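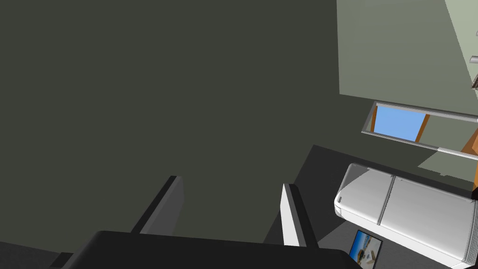
The Rorstead Public Library has completed its review of borrowing rules and will end overdue fines on most items this November. The change applies to all branches, including Mahrous Street.

Last year 2,462 cardholders were blocked from borrowing over unpaid fines. Of these, 596 were under the age of 18. Those blocks will be lifted without any action on the cardholder's part.
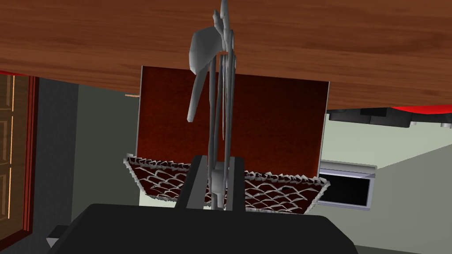
Wood grain, reddish-brown.

Items will still have due dates. A book kept 12 days past its due date will be marked as lost, and the replacement cost will be added to the account. The charge is removed in full when the book is returned in usable condition. 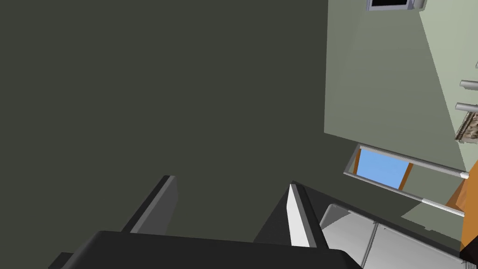

Reminder notices will also change. Patrons have told us that the present letters are hard to read and arrive too late. The new notices will be sent by text or email three days before an item is due, with large black type on a pale background. Printed letters remain available on request at any service desk.

Some materials are not covered by the new rules. Museum passes, laptops, and items borrowed from the Fosteck Regional Exchange will keep their current daily charges — these are set by separate agreements.

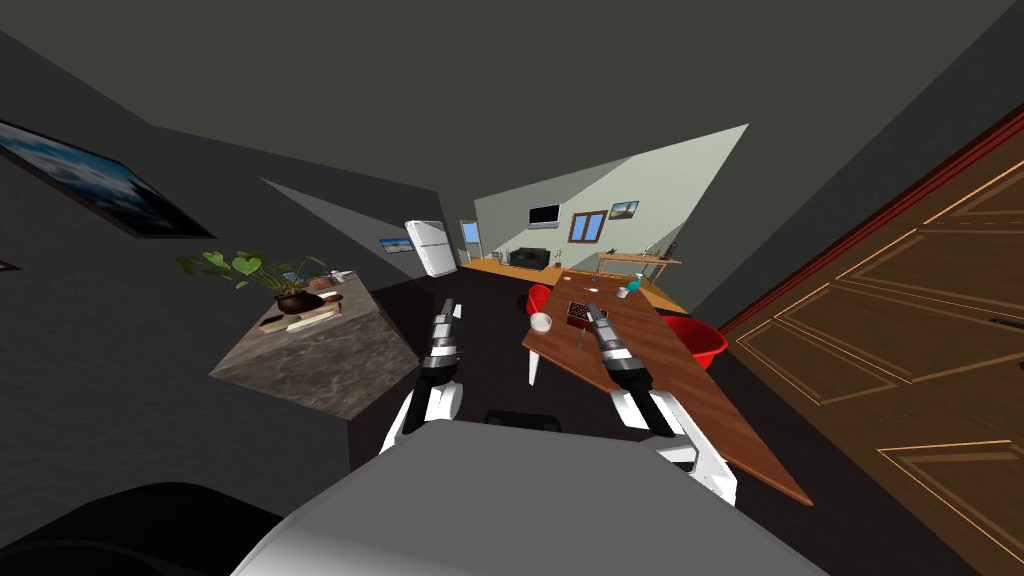
Patrons who are unsure whether an item is covered may check the label inside the front cover or ask at the desk. Exchange items carry a green band.

The Rernero Fund has agreed to cover 77 percent of the lost income for the first year. The rest will come from the existing operating budget, with no reduction in open hours.

Questions may be brought to the open session at the Mahrous Street branch on Saturday at 10 a.m. Written comments will be accepted at all branches through the end of the month.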